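Section 4: Lounge Rounds with the Dawber

Welcome to the fun part! By now your Dawber is charged, paired and standing at its dock. Lounge rounds are what most attendants at our Zistville site asked for first, and they're a great way to get to know the machine. It takes on the bending and reaching between the chairs, and you get more time with the guests.

4.1 Teaching a bottle pickup

1. Open Gimach on your tablet and tap Rounds, then New Item.

2. Walk the Dawber up to the side table and stop when the distance reading shows 90 cm.

3. Choose Bottle. Leave grip strength at 110 for capped plastic bottles. Go lower for thin cups.

4. Tap Reach. The hand should close around the side of the bottle at mid-height, well clear of the cap. 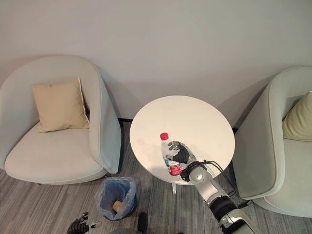 5. Tap Hold and watch the grip light in Gimach. Once it turns green, tap Save. You've just taught your first pickup!

Note: Each Dawber stores up to 179 saved items, so go ahead and teach it the odd ones too.

Caution: Keep your own hands away from the tabletop while Reach is active. To stop at any moment, press the red square in Gimach.

4.2 What changes on your shift

You still decide what gets cleared. A half-full drink may belong to a guest who has stepped out, and the Dawber will ask you before taking it. Attendants now plan the rounds, check the lounge afterward and teach new items, and we love seeing the clever routines they come up with.

Stuck on a step? Call the Drultuvico help desk at extension 868.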